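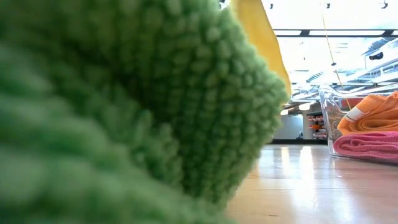
Dobrar toalhas por teleoperação: notas de novembro

Passei boa parte de novembro a gravar demonstrações de dobragem de panos turcos e convém deixar escrito o que mudou no procedimento, antes que me esqueça da ordem em que as coisas mudaram. O texto anterior tratava da calibração dos braços; este trata do operador, ou seja, de mim, e do que acontece aos dados quando o operador está cansado, distraído ou demasiado confiante.

A montagem é a mesma. Dois braços seguidores sobre a mesa, dois braços guia do lado do operador, com a mesma cinemática em escala reduzida. Mexo nos guias, os seguidores copiam as posições das juntas. Não há realimentação de força. O software de gravação continua a ser o Cloneck, que guarda os comandos, as posições medidas e o vídeo com a mesma base de tempo. A versão antiga gravava apenas as posições medidas, o que dava um conjunto de dados aparentemente correto e bastante inútil para aprender a agarrar: quando a garra fecha sobre tecido grosso, a posição medida para na espessura do pano, e a posição comandada continua até ao fim do curso. A diferença entre as duas é a única informação sobre a força de aperto que existe nesta montagem. Quem treinar com a posição medida como ação obtém uma garra que encosta ao pano e não o segura.

Sobre o tecido

O pano turco tem uma vantagem e um defeito. A vantagem é que os laços agarram bem aos dedos de borracha, mesmo com uma pega má. O defeito é que agarram também quando se quer largar. Nas primeiras sessões, uma boa parte dos episódios estragou-se na abertura da garra: o dedo inferior levava um laço consigo e desfazia a dobra que acabava de ser feita. A solução foi de operação. Abre-se a garra por completo, espera-se um instante com o braço parado e só depois se recua, na direção do dedo, quase rente à mesa. Recuar para cima parece mais natural e é pior.

O instante de espera tem um custo. Uma política treinada por imitação vê uma sequência de imagens quase iguais com ação nula e aprende que, naquela configuração, o correto é ficar quieta. Se a pausa for longa, o robô para ali e não sai. Tentei cortar as pausas em pós-processamento, com um limiar de velocidade, e o resultado foi eliminar também as aproximações lentas à orla do pano, que são a parte mais importante da demonstração. Voltei atrás. Agora faço pausas curtas à mão e não corto nada no meio do episódio, apenas no início e no fim.

A espessura também conta. Uma toalha dobrada duas vezes fica com uma orla arredondada e alta, e a câmara que está ao nível da mesa deixa de ver o que se passa atrás dela. Durante a segunda dobra, o pano tapa a garra do lado oposto durante vários segundos. O operador humano compensa porque tem a cabeça noutro sítio e vê por cima. A política não tem a minha cabeça. A Wiebke Hollmann insistiu neste ponto desde o início e tinha razão: se o operador usa informação que as câmaras não dão, a demonstração contém decisões que o modelo não consegue explicar a partir da entrada. Passei a teleoperar a olhar só para o monitor, de costas para a mesa. A taxa de episódios falhados subiu de 6 para 9 em cada 40, e demorou várias sessões a descer. Os dados ficaram melhores.

Protocolo atual

Cada bloco tem 40 episódios e faz-se um bloco de manhã e outro à tarde. O pano começa amarrotado, largado de uma altura de 40 centímetros, sem ajeitar. Esta regra foi a mais difícil de cumprir, porque a mão ajeita sozinha. Um canto virado para cima, uma orla já paralela à mesa, e ao fim de um bloco o conjunto inicial é muito mais fácil do que o real. O Teodoro Ventura propôs que o pano fosse largado por outra pessoa, que não fosse operar a seguir, e é assim que se faz quando há duas pessoas.

A sequência da dobra está fixada. Encontrar dois cantos, esticar, pousar, dobrar ao meio na direção do operador, alisar uma vez, dobrar ao meio de lado. Antes, cada um dobrava como em casa. Misturar estratégias num conjunto pequeno é mau negócio: no ponto em que as duas divergem, o modelo hesita ou faz uma média, e a média entre dobrar para a frente e dobrar de lado é arrastar o pano na diagonal. Com os primeiros 100 episódios, gravados sem sequência fixa, foi exatamente isso que obtivemos. Estão arquivados numa pasta à parte e não entram no treino.

As recuperações ficam. Se uma pega falha e o operador a repete, o episódio é aproveitado, desde que o erro seja genuíno. Experimentei provocar erros de propósito para ter mais exemplos de correção, mas o modelo aprendeu também a parte do erro. Para fazer isto bem é preciso marcar o segmento da falha e excluí-lo da função de perda, mantendo só a correção. O Cloneck permite anotar segmentos com um pedal. O pedal funciona mal com sapatos de sola grossa.

Guiar com a mão ou à distância

Perguntaram-me por que não faço ensino cinestésico, agarrando diretamente os braços seguidores. Fiz, na montagem de Vonville, com um braço só. Para tarefas rígidas, como inserir uma peça num encaixe, prefiro: sente-se o contacto e a trajetória sai limpa. Para tecido com dois braços não serve. As mãos e os antebraços do operador aparecem em todas as imagens, tapam o pano e não vão estar lá na execução. Pode reproduzir-se depois a trajetória sem ninguém, e com uma peça rígida isso resulta. Com um pano amarrotado, a segunda passagem encontra outro pano.

Falta resolver

A latência entre guia e seguidor ainda varia quando as câmaras gravam todas em resolução máxima. Nota-se no gesto de esticar, em que os dois braços têm de se afastar ao mesmo ritmo. Suspeito do barramento USB e vou separar as câmaras por dois controladores.

Os punhos dos guias pesam demasiado. Ao fim de uma hora o punho direito descai e a garra chega ao pano ligeiramente rodada, coisa que se vê perfeitamente nos gráficos da sexta junta. Pedi à oficina uns contrapesos. Até chegarem, os blocos da tarde fazem-se com um intervalo a meio.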